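Why I Shall Not Be Applying for a Second Series

A number of readers have written to ask whether I intend to return to The Long Table, the residential cookery competition in which I took part last year. The production company has opened applications for a returning contestants' edition, and my name has been mentioned on at least two discussion boards. I have decided not to apply, and I should like to set out the reasons in one place so that I may refer future correspondents to this page.

For those who did not follow the programme, twelve contestants were housed together in a converted school outside Venberg and asked to cook, in pairs, for a panel of three judges. One pair left each week. I was paired with Dindo Fajardo, a bus driver and a far better baker than I am, and we were eliminated in the fourth episode following a disagreement over a fish pie. The disagreement was broadcast at some length. It lasted, in life, a little under two minutes.

I wish to state clearly that I have no complaint against the production staff, who were courteous throughout. The contract was explained to us before signature. We were told that filming days would be long, and they were. We were told that conversations would be shortened and placed in a different order, and they were. Any contestant who claims to have been surprised by this cannot have read page four.

My first reservation concerns the format of the returning edition. The application notes state that former contestants will be paired with "someone they have unfinished business with". I have no unfinished business with Dindo. We speak most weeks, and he attended my sister's wedding in February. To take part on the terms proposed, we should both be obliged to pretend to a grievance, and I do not believe that either of us could sustain it through breakfast.

My second reservation is the matter of time. The first series required 38 days away from home, of which we cooked on fewer than half. The remainder was given over to interviews, waiting, and the filming of arrivals. I must have walked through the same front door with the same suitcase on four separate occasions. My employer at Delberg was generous in granting unpaid leave once, and it would be improper to ask again so soon.

There is also the question of what follows the broadcast. On the night of our elimination I received 300 messages, the greater part of them kind. A smaller number expressed strong views about my character, founded on the fish pie. I replied to the first 100 or so before I understood that this was neither expected nor wise. Natália Lobo, who reached the final and has since presented a short series of her own for the Kartha channel, advised me to close the account for a month. I did so, and I pass the advice on to anybody who is considering an application this year.

It has been suggested that I am being ungrateful. I hope that is not the case. The programme gave me several lasting friendships, a working knowledge of pastry, and an invitation to open the Grellness summer fair, where I judged marmalade on a very wet Saturday. The fair raised 1,820 pounds for the library roof. None of this would have come my way had I stayed at home, and I remain glad that I went.

I have nevertheless come to the view that a competition of this kind is best entered once. The contestants I admired most in earlier series were those who did not yet know how the programme worked. They spoke too freely, laughed in the wrong places and forgot where the cameras were. A returning contestant cannot do that. He knows that a raised eyebrow at nine in the morning may be placed beside a remark made at six in the evening, and he keeps his eyebrows still. I doubt that this makes for good television, and I am certain that it makes for poor company.

Several readers have asked whether I would consider a different programme. I have received one enquiry, from the makers of a quiz, and have asked for further details. Any decision will be announced on this page.

I shall of course be watching the returning edition when it is shown, and I expect to publish a short review after each episode, as I did for the later weeks of the first series. Comments will be open but moderated. Remarks about the appearance of contestants will be removed, as will any further correspondence about the fish pie, on which everything useful has been said.
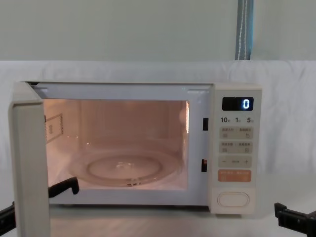
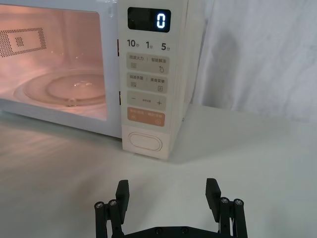
A white countertop microwave oven, with the light on inside.

Readers who wrote to me privately and have not yet had a reply should receive one before the end of the month. I am working through the letters in the order in which they arrived.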